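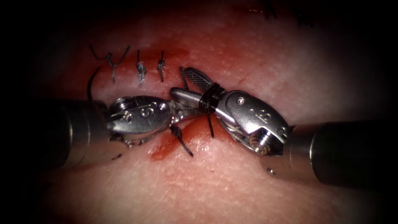 Thread wrapped on the right jaw, tissue pad

Suture wraps bunch up at the base of the jaw

Practicing instrument ties on a tissue pad with a horizontal incision, black thread. My wraps slide back and stack up at the base of the right jaw. When I pull the tail through, the coil locks on the metal and not on the wound. Is this a thread problem or a technique problem?
Asked by Tirta Menon, 16/09/2021

2 answers

Declan Bolger
Technique, mostly. Two wraps are enough for the first throw. Wrap near the tip with the jaws closed, then move both instruments together toward the tail before opening. If you pull away from the tail while wrapping, the loops ride up toward the wrist. Also check tail length. A short tail gets dragged into the coil; a very long one is hard to find. Trim the frayed end too, it catches in the crosshatching.

Montserrat Rivas
Same thing happened to me on the Huvberg pads. Changed thread and it got better, not sure why. Maybe try a stiffer one

Comment from Tirta Menon: Wrapping nearer the tip fixed most of it. Second throw still slips.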